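Stindholm Guesthouse: Questions Guests Ask Before Booking

How do I get to Stindholm without a car?
Take the train to Brurnusley and then the number 22 bus from the stop across the road. The ride is 40 minutes. The last bus leaves at 9:15 p.m. If your train gets in later than that, write to us ahead of time and we will book you a taxi.

Can I arrive by ferry?
Yes, from May through September. The boat from Endlow docks at the lower harbor. From there it is uphill to us on a paved road. Suitcases with small wheels do not like the second half.

What time is check-in?
From 3 p.m. to 8 p.m. After that, use the key box by the side door. We send the code on the morning you arrive. Check-out is 10:30 a.m. You can leave bags in the hall until the evening bus.

Is breakfast included?
Yes, in all room rates. It is served from 7:30 to 9:30. If you are taking the early boat, ask for a packed breakfast the night before.

Do you have a minimum stay?
Two nights from June through August. One night is fine the rest of the year, apart from the week of the lantern market in December, when it is three.

How much is a room?
A double is 124 per night in summer and less in the off season. The local visitor tax is separate and is paid when you check in. We take cards and cash.

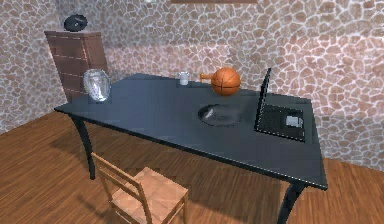
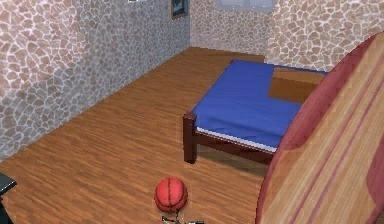
Aniela Wilczyńska wrote to us in the fall that the bus information on most travel sites is out of date: "We waited at the old stop behind the station and watched our bus go by on the main road. Please tell people to cross over." The stop moved in spring, and she is right that the old sign is still up.

Is the Lysenko trail open all year?
The lower part is. The upper part closes with the first snow and usually opens again in May. The summit is at 2,851 feet. Allow a full day, and carry water, as the spring at the halfway hut dries up in late summer.

Can I bring a dog?
Yes, in the ground floor rooms only. Tell us when you book. Dogs are allowed on the bus but not on the Endlow ferry's upper deck.

Where can we eat in the evening?
There are two restaurants at the harbor and a bakery that does soup until 6 p.m. In winter only one restaurant stays open, and it closes early. Brurnusley has more choice, but check the bus back.

What if I need to cancel?
Cancel up to seven days before arrival and you pay nothing. After that we charge the first night. If the ferry is called off for weather, we move your booking at no cost.

Who do I contact?
Email Irena Dudek at the front desk. She answers most messages the same day.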